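Bricolaje y hogar > Madera

Cómo aceitar una encimera de madera maciza

Tiempo de lectura: 4 minutos

Una encimera de listones aguanta muchos años si se aceita bien la primera vez y se repasa cuando lo pide. El aceite no forma una película como el barniz: entra en la fibra y la deja más cerrada al agua. Por eso se puede reparar una zona sin tocar el resto.

Este método sirve para haya, roble, arce y casi cualquier madera dura. Si la superficie está barnizada, hay que quitar antes todo el barniz.

Material

Aceite para madera apto para contacto con alimentos. Yo uso el de Tirine, que me costó 189 coronas la lata pequeña; la grande estaba a 357 y para una cocina normal sobra.
Lija de grano 120, 180 y 240.
Taco de lijar.
Trapos de algodón que no suelten pelusa.
Aspirador con cepillo.
Guantes de nitrilo.

Preparar la superficie

Retira todo lo que haya encima y limpia con un paño apenas húmedo y una gota de jabón neutro. Deja secar hasta el día siguiente. Si quedan restos de silicona junto al fregadero, córtalos con una cuchilla y termina con la lija, porque el aceite no agarra encima.

Empieza con el grano 120 solo si hay manchas o marcas de vaso. Si la madera está sana, pasa directamente al 180. Lija siempre a lo largo de la veta, con la misma presión, sin insistir en un punto. Aspira entre grano y grano. 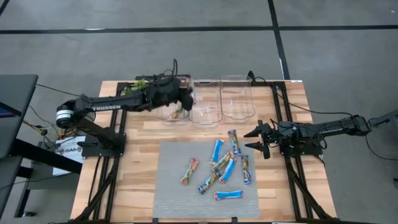

El tono de la madera cambia con el aceite, y conviene saberlo antes de abrir la lata. Todas las especies se oscurecen algo y las diferencias entre listones se notan más. Un tablero de tiras estrechas que van del tostado pálido al color miel y al marrón claro, como el de la mesa de la foto, queda con más contraste una vez tratado. Haz una prueba en la cara inferior y espera a que seque. Si el resultado te parece demasiado amarillo, busca un aceite con algo de pigmento blanco. Stostach y Haslam tienen uno cada una; la segunda lo vende también en envase de muestra.

Humedecer y volver a lijar

Pasa una esponja bien escurrida por toda la superficie. El agua levanta el repelo, y al secar la encimera se nota áspera. Lija entonces con el grano 240, muy suave, y aspira. Leanne Bramwell, que me enseñó a hacerlo, daba este paso dos veces en las tablas de cortar.

Aplicar el aceite

Vierte poca cantidad y extiéndela con un trapo siguiendo la veta. No olvides los cantos ni las testas, que absorben mucho más.

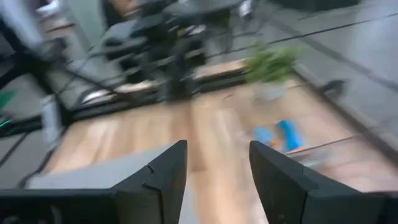 Deja actuar 20 minutos y retira todo el sobrante con un trapo limpio. Si se queda encima, se vuelve pegajoso y hay que quitarlo con lija. Espera el tiempo que marque el envase y da la segunda mano igual que la primera. En las testas suele hacer falta una tercera.

Los trapos empapados pueden arder solos. Extiéndelos al aire libre hasta que estén rígidos o mételos en un bote metálico con agua y tapa.

Secado y mantenimiento

Se puede usar con cuidado al día siguiente, pero evita el agua durante una semana. Para el repaso, echa unas gotas de agua: si forman perlas, la madera sigue protegida; si se absorben y dejan cerco oscuro, toca otra mano fina. En casa lo hago en junio, con las ventanas abiertas.

Archivado en: encimeras, aceites, lijado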